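Teaching an arm to take a PC apart, one long finger at a time

When Haruna Kamata started on computer disassembly, she expected screws to be the hard part. They were not. "Screws are fine. You find the head, you go straight down, you turn," she says. "Cables are what stop you. Connectors too, anything with a latch you have to feel for."

Kamata leads the disassembly work at Vondham, a small lab that studies how robots can recover parts from old office machines. The group's latest result concerns a method they call touch-first planning. The arm is given a rough idea of where a part should be, then presses lightly near it and uses the force reading to correct its position before it tries to grip or push anything.

The idea came from watching people. Kohei Kudo, who wrote most of the control code, spent part of November at Batura, a recycling firm that takes in desktops by the pallet. "The workers there hardly look once their hand is inside the case," he says. "They slide a finger along until they hit an edge. We had been trying to do it all with the camera, and inside a black case the camera is not much help."

The team ran 429 trials on desktop towers of different makes. Each trial was a single step, such as releasing a drive or pulling a plug. Kudo kept 18 of the towers out of the tuning stage and used them only for the final test. With touch-first planning, the arm finished more steps on those towers than the camera-only version did, and it broke fewer latches. It was also slower. Kudo puts that in the first paragraph whenever he writes the method up.

"People ask about speed and they should," Kamata says. "A trained worker is still much faster than us. I would not sell this to Batura today."

The fingers changed several times. Short ones could not get past the edges of the case, and a wide pair kept catching on wires. Isamu Amano, who builds the lab's tooling, settled on a long, thin finger that can go down between parts. The trade-off is stiffness. "It bends a little under load," Amano says. "So the force reading has a small error in it, and Kohei has to correct for that in software - he complains, but it works."

Next the group wants to try laptops, where glue replaces many of the screws. Kamata is not sure touch will help there. "Maybe for the battery. We have to try it."

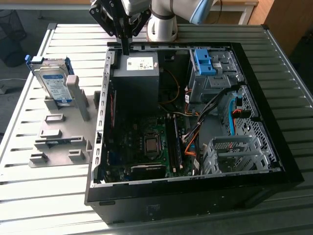
The arm over an open desktop tower, with its long finger pointed down toward the power supply. A hard drive in a blue caddy stands in the fixture at left.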